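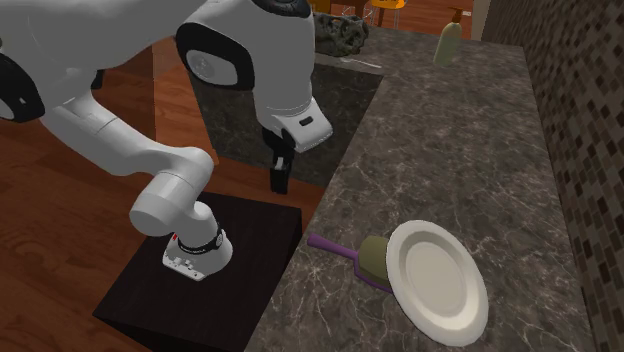
Markero's stone-counter kitchen, with the plate and the purple utensil at the near end.

A kitchen you can rent by the month, if you like your dishes rendered

By Kirsten Ross

Plundedis has been trying to get me to look at Markero since June. The pitch goes like this: you have a robot arm, or you are thinking of buying one, and you want it to clear a counter. Real counters are slow to reset and real plates break. So you subscribe to Markero, pick a rendered kitchen, put a rendered arm in it, and let your control software practice overnight. In the morning you get a report with a score on it. The sales page says this will "take the guesswork out of deployment," and that phrase was enough to put me in a bad mood before I had logged in.

I've had a trial seat for two weeks now. I went through it with Elis Prydderch, who used to set up packing cells for a living and has less patience with demos than I do. We stuck to one kitchen and one arm for most of it, a white Franka model on a black pedestal, because I wanted to get to know one room well before forming an opinion about the other hundred or so.

First, credit where it's due. The kitchens look good. The stone has veining, the floor has grain, the tile walls look like a wall somebody picked out and paid for. There is stuff on the counters that has no part in the job, like the soap dispenser at the far end, and that is how it should be. Most of the cheap simulators I've reviewed give you a gray table and a cube. If your software has only ever met a gray table and a cube, it deserves what happens to it in a restaurant.

My trouble is that looking good is the easy part to sell. Veined stone costs your software nothing if the friction under the plate is a default number typed in by whoever built the room. I asked Plundedis how the contact settings for plates and utensils were arrived at. I got back a friendly email with the word "validated" in it four times and no measurements. I asked again and was sent a brochure.

The task we ran most was a tidy-up. The purple utensil has to be picked up by its handle and moved away from the things it's sitting with, and the plate has to go after that. It sounds like nothing. It is a decent test, though, because the handle is slim, the olive piece gets in the way of the fingers, and from some angles the plate covers half of what you need to see. Elis liked it. He said it was the first task in the catalog that looked as if it had been set by a person who'd cleared a table.

You get several views to work from, and the close one at the gripper is the one I kept coming back to. With the fingers up on either side of the purple shape and the brown stone behind, it is very easy to believe you know what is about to happen. I'd warn any buyer about that feeling. From that close, the handle looks fat and friendly. From across the room it's a thin stick lying on a counter. We had runs where the close view looked perfect to both of us and the log gave a failed grasp, and we could not tell from the report which of the two to believe.

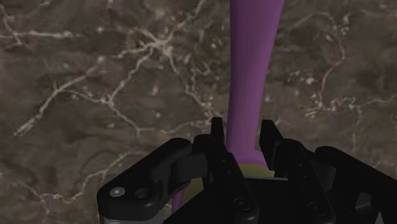 About that score

Markero grades each run out of 100. Our best tidy-up got 94. Our worst got 71, and in that one the utensil finished on the floor. I would like to meet the restaurant manager who thinks a utensil on the floor is a C-minus.

Here's where the points come from, as far as we could work out. You earn some for reaching the object, some for closing the fingers near it, some for a smooth path, some for staying clear of the walls, and only a modest slice for the thing ending up where it was supposed to go. If you are training software, I understand why you might want partial credit. If you are deciding whether to spend money on a machine, that number is close to useless, and it's the number printed in the largest type on the report. A plain count of finished jobs is available. It's on page 7 of a report that most people will stop reading at page 1.

Plundedis leans hard on its reference customer, Danetti, a catering outfit with a dish room in Toledo. The case study says Danetti "cut commissioning time by 26 percent" using Markero. Compared with what? The case study doesn't say. I called Danetti and spoke to a pleasant man in operations who told me they'd only ever commissioned one cell, so the comparison was with the original estimate. Beating your own estimate is nice. I do it with grocery bills. It isn't evidence that a simulator did it.

He did say one useful thing, and it's better than anything in the brochure. They had used the rendered kitchen to find out where the arm should stand. Moving a pedestal a few inches in software takes a moment, and moving one that's bolted down takes a morning and an argument. By the time they drilled, they already knew which corner of the counter the arm would struggle to reach. I believe that. We found the same sort of thing ourselves on the second evening, when we slid the base along the counter and watched how the wrist had to twist to get the fingers pointing down near the back wall. 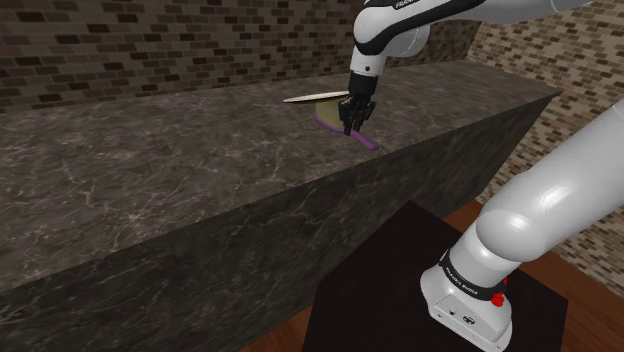
Reach and placement are geometry, and a simulator is good at geometry. If Plundedis sold Markero as a layout tool with nice lighting, I'd have very little to complain about, and I suspect they would sell more seats.

Other gripes, shorter. Resetting a scene puts every object back in exactly the same spot unless you dig out a setting called "scatter," which is off by default. It should be on. Software that has practiced on one arrangement all night has learned one arrangement. The export worked fine for video and badly for joint logs – ours came out with the time column missing, and support took three days to admit it. You also can't add your own dishes on the basic plan. For a product aimed at people with particular dishes, that's a strange thing to hold back.

And there's no water. Every job we ran was done on a dry counter with dry dishes. I asked whether wet surfaces were coming and was told they are "on the roadmap," along with steam and food scraps.

Elis would pay for one month, do the layout work, save the views and cancel. I'd do the same, with scatter switched on from the first hour and the score ignored. The trial seat is free if you ask for it, but they want a credit card, and the cancel button is under Account, then Workspace, then Billing Contact.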